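Ukbridge Toy Library - Frequently Asked Questions

Joining

Who can join?
Anyone who lives or works in Ukbridge or Montoya. You don't need to be a parent. We have grandparents, home daycare providers, teachers and a couple of speech therapists on the books. If you live farther out, ask at the desk and we can usually sort something out.

How do I sign up?
Come in during opening hours with a photo ID and something that shows your address. A utility bill on your phone is fine. The form takes a few minutes and you can borrow the same day.

Can my sister or babysitter use my card?
Yes, if you add them to your account first. You are still responsible for whatever they take out.

Do daycares need a different card?
Yes. A group card lets you borrow more at once and keep it longer. Write to Marlies Egger at the front desk and she will send you the group form. Please don't use a family card for a daycare, as it throws off the waiting lists.

Borrowing

How many toys can I take?
Four at a time on a family card. A boxed set counts as one toy, no matter how many pieces are in it. Puzzles also count as one each, but you can take two baby rattles or teethers as a single item.

How long can I keep them?
Three weeks. You can renew once, online or by phone, unless another family is waiting.

Can I reserve something?
Yes. We hold reserved toys for one week after we call you. The train table and the water table have the longest waits, especially once the weather warms up. Put your name down in February if you want the water table for summer.

Do you deliver?
No. Large items like the balance beam and the play kitchen have to be picked up, and the play kitchen does not fit in a small car with the seats up. We have measurements for all the large items at the desk.

Is there a list of what you have?
The full catalog is online. Search by age or by type. Every toy has a number on its label, so if you liked something and can't remember the name, the number will find it. The marble run everybody asks for is 3016.

Returns and lost pieces

Do I have to count the pieces?
Please check the set against the card in the lid before you bring it back. We check it again here. It saves time for everyone if you tell us up front that something is missing.

What happens if we lose a piece?
Tell us when you return the set. Small things turn up under couches all the time, so we wait a month before doing anything. If it was a piece the toy can't work without, such as a game die or a puzzle piece, we may ask you to pay for a replacement. We don't charge for ordinary wear.

We found a piece after we returned the toy. What now?
Drop it in the box by the door with a note saying which toy it belongs to. If you don't know, drop it in anyway.

Can I return toys when you're closed?
Small ones, yes, through the hatch on the Lutitz Street side. Please don't leave anything on the steps. Large items and anything with batteries have to come back during open hours.

Cleaning and safety

How should I clean a toy before returning it?
Wipe plastic and painted wood with warm soapy water and dry it. Don't put anything in the dishwasher, even if it looks like it would survive - we have lost a lot of decals that way. Cloth toys go back unwashed in the bag provided and we launder them here.

Someone at home has been sick. Should I bring the toys back?
Keep them until everyone is better. Call us and we will extend the loan with no late fee.

Are the age labels strict?
They are there mainly for small parts. You can borrow above your child's age, but keep those sets away from children who still put things in their mouths.

Donations

Do you take used toys?
Some. We take wooden toys, board games with all their parts, puzzles, dolls, toy vehicles and building bricks. We can't take stuffed animals, car seats, bikes or anything that has been recalled.

Do building bricks have to be complete sets?
No. Loose bricks are welcome in any color and any quantity. Kevin Cusi sorts them by size and makes up mixed boxes of 200, which go out under the same rules as any other set. Please take out stickers, coins and broken bits first. 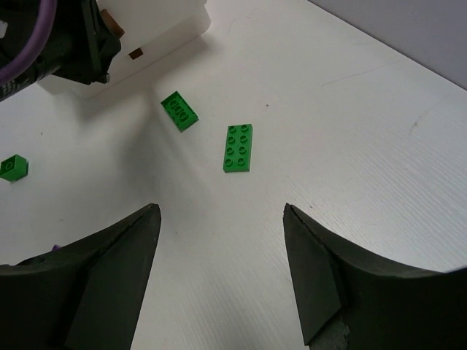
Mixed brands are okay as long as the bricks fit together. If you're not sure whether they do, bring a few along on a Thursday, when Kevin is in, and try them against ours. Bags of bricks can be left at the desk at any time we're open.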